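Sun 21 April, cloth folding, continued

Came in on a Sunday to see if the policy could fold a dish towel yet. It can't. It can pick one up, think it over, and put it down slightly worse. Sandro asked what the Irnmont people claim for theirs and I read him the line from their site: any household textile, any surface. He went to make coffee.

Where we stand: 337 usable demos since November, target 1,000. Sandro thinks 800 would do if we stop counting the ones where the towel ends up as a ball. I think the ball ones are the most lifelike part of the set.

Trouble is still the first grasp. Once a corner is found the rest goes fine, 70 percent or so on a good day - strike "or so", it was 70. From a flat start, that is. From a heap the arm takes hold of whatever sticks up, which is never a corner. My mother does this while on the phone.
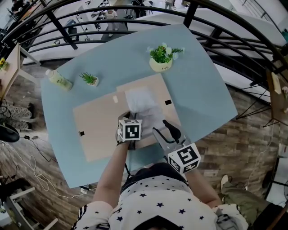
Arne Brandes, manipulation bench, Havberg

Both hand-held grippers out over the table, crumpled white cloth, cardboard under it. Left one goes in to the cloth, right one is the gray jaw with the black pad. Want to try a softer pad from Voß before we blame the network again.

To do: relabel the heap starts, ask Cleletti about the pads they never sent, take the towels home and wash them. By hand, so to speak.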